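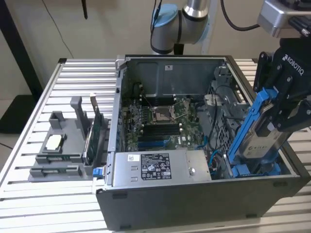

Hard drive wont seat in old Dell tower, blue tray keeps stopping short

Trying to get a second life out of an office Dell tower for my garage, bought it used on Saturday. Plan is to put the drive back in its blue plastic tray and slide it into the metal cage, close up, done. Except the tray goes in partway and stops. Case is on its side, panel off, and I can only seem to come at the cage on a slant, like the drive there going in by the gray cage with the holes in the walls. Do I push harder?? Also there is no CPU in mine yet, the bracket is up and the pins are showing, does that matter for the drive part. Sorry if this is a dumb one, first time inside one of these.

Posted by garage_skungate
Viewed 1734 times

sandu_fixit
Don't push harder. Nine times out of ten its a cable. The thin blue SATA one is stiff and likes to flop across the opening of the cage, and then the tray rides up on it. Mine did the same thing. Look where it goes before you do anything else. On this kind of board there's enough slack for it to swing out in a big S next to the silver heatsink, so there is room to park it away from the cage.
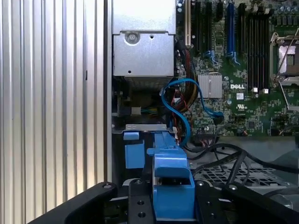 Second thing is where you put the other wires. I shove the power bundle down first, then the data cable over it, then the tray. On the Dell board that red, yellow and dark bunch hangs right between the metal box and the motherboard, so push it toward the metal and leave the board side clear. If you can't see the bottom of the bay you are not ready to slide anything. Took me 40 minutes the first time, most of it looking for a dropped screw.

Oh and unplug the thing from the wall. Should of said that first.
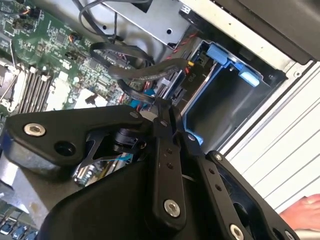 Once the wires are out of the way go in straight, both hands, slow. Straight matters more than strong. If it catches, back out all the way and start over, don't wiggle.

Tomholm Parts Bench
Agree on the cable, but check the drive in the tray too. Pull it out and look at which end the connectors are on. People put the drive in backwards all the time, then the plugs end up against the wrong wall and nothing reaches. We had up to 23 of these towers come thru the bench in August and a good few had just that wrong. 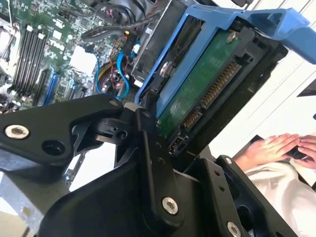

Also flex the tray a little with your fingers before you load it – old plastic gets brittle and if a side is cracked it bows out and jams. Spares are cheap. I got mine out of the junk bin at Skestitz.

On the CPU: no, doesn't matter for fitting the drive. But close that bracket with the plastic cover on, or do the drive with a piece of clean card over the socket. Drop one screw on those pins and you are shopping for a board.

garage_skungate
Update – was the cable. Blue one, folded over right in the bay. Moved it and the tray clicked. Thanks both, going to look for a socket cover tonight

pc_guy_1867
just buy an ssd and tape it to the bottom lol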